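Gripper trials: frequently asked questions

Which fingers are you comparing?
Two kinds. One is a padded finger with a dark tip pad, and the other is a flat yellow plastic jaw. We run both against towels and other soft goods, close to a hard panel, as that's where most customers have trouble. 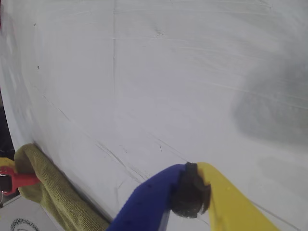

By the Brikbridge bench team
Updated June 18, 2025

Will the fingers mark my panels?
They might. The white panel beside the olive-green towel has plenty of fine grey scratches. We don't log which finger made which mark, so please don't read our photos as a wear test. If finish matters to you, send us an offcut.

How many picks are in a trial?
1000 per finger, split over seven sessions. A full trial takes roughly 8 working days, including set-up.

Does the tip pad wear out?
Yes. It's the first part to go. In the November trial we changed it after 213 picks, when the grip on folded towels became unreliable. The Harstead pads we stock now are a denser grade and cost a bit more.

Which controllers do you support?
Tosa and Bermúdez. Settings files aren't interchangeable between the two, so tell us which one you have when you book.

Can I get the raw camera footage?
Yes, on request. Colour correction isn't applied. Bring your own drive or we'll mail one at cost.

Do you rent out single fingers?
No. Fingers go out in pairs, with a spare pad.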